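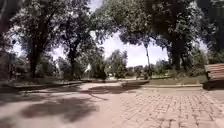

Walking to work, month five

I gave up the bus pass in February. The fare had gone up again, and the number 6 had been late often enough that I was leaving the house early just to stand at a stop. The walk from our place in Clostdale to the office in Trarnmont takes me 55 minutes at my normal pace. With the bus it was 40 on a good day, counting the wait.

I said in my first post on this that I would write down what worked and what didn't, so this is the update.

Shoes first, as a few people asked. I started in old running shoes and they were fine until the heels wore through on the outside edge. I replaced them with a pair of Pesonen walking shoes, half a size up. They cost $144, more than I have ever paid for shoes. The first week they rubbed at the back of the left ankle. I put tape on the spot and it stopped. I keep a second pair at my desk so I don't sit in the same ones all day.

The route has changed four times. The direct way follows the main road and has two long crossings where you wait for a light and breathe exhaust. I now go behind the school and through the park, then down the hill past the Nakasum building. It adds six minutes. In the morning I don't mind them. Going home I sometimes take the main road anyway if I have something in the oven to get to.

I get a lot of thinking done before nine. For the first month I listened to podcasts, then I forgot my earphones one day and didn't go back to them.

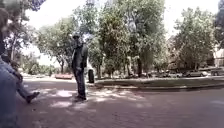
Rain is the part I got wrong. I bought a cheap poncho and it was useless in wind, and my bag got soaked along with a library book I had to pay for. I now carry a proper jacket and put everything in the bag inside a trash bag. If it is pouring at 7 a.m. I take the bus and pay the single fare. I have done that five times so far, and it still comes out well under the price of the pass.

Aatos Vuorinen from the third floor walks in from the other side of town and he told me to leave a clean shirt at work. I should have thought of that in February. I take four in at the start of the week and bring the used ones home at the end of it.

I haven't lost any weight, in case you were wondering. My knees complained in the second month and then quit. I do sleep better, though I also stopped drinking coffee after lunch in the spring, so I can't say which one did it.

Next thing to sort out is winter. It will be dark both ways from November, and the path behind the school has no lights. I'm looking at clip-on lamps and will post again once I've tried one.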